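Puzzle and board makers wanted: paid design sessions at Brorkley

Do you like small things that fit together? Pegs in holes, gears on shafts, that lovely moment when a part drops into place? We're looking for up to 5 people to help us design the next round of our peg-and-gear assembly boards, and we'd be thrilled to hear from you.

What you'd be doing

Our boards are a simple idea with a lot of fiddly decisions behind them. Each one is a flat white base, with blue parts that stand on it or come off it, and small plates that hold some of the pegs. You'll spend your time at a bench, setting parts out, trying layouts, shifting things over a bit and trying again. How close can two pegs stand before your fingers get in each other's way? Does a gear want a taller shaft to hold on to? Where should the outlines go so that a first-timer can find their way round the board? We argue about this stuff over lunch (happily!) and we'd like some fresh opinions at the table.

You'll also get to sketch a board of your own. Ayana Endale will turn the best sketches into working parts, and whoever drew them gets a set to take home.

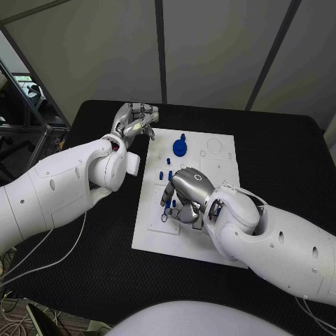
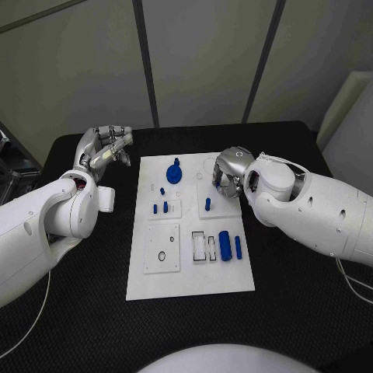

Blue gear and pegs on the white board.

Each session runs for 2 hours, with a tea break in the middle, and we'd like you to come to 2 of them so you can see what changed after your first go. They're held through March in the upstairs workshop at Brorkley, and there's a lift from the side entrance. We pay $55 a session, plus your bus or train fare if you hang on to the ticket.

Who we'd love to hear from

Anyone over 18 with patient hands and plenty of curiosity. You might build model railways, teach preschool, mend clocks, sew, do jigsaws with the box lid hidden, or have spent years on a factory line putting one thing into another all day. You don't need any design training, and you don't need to be fast. Slow and fussy is very welcome, and so are left-handers, as most of our layouts to date were drawn up by right-handed people and we suspect it shows.

If you have arthritis, a tremor or low vision, please do think about applying. Colour contrast, peg size and spacing are all up for discussion, and we'd like to hear what works for you while we can still change it. Tell us if you need a particular chair, a lamp or extra breaks and we'll set it up before you arrive.

How to apply

Send a short note to Delia Voicu at the Brorkley front desk, or drop one in by hand. Half a page is plenty. Tell us what you like making or mending, which part of the day suits you, and one object at home that you think is beautifully put together. (Last time we had a pepper grinder, a folding clothes horse and a very old tackle box, and we enjoyed reading every one.)

Junpei Arai will ring you for a quick chat, and he can answer questions about access, parking or payment. We'll reply to everyone who writes in, and if we fill up we'll keep your name for the next round unless you'd rather we didn't.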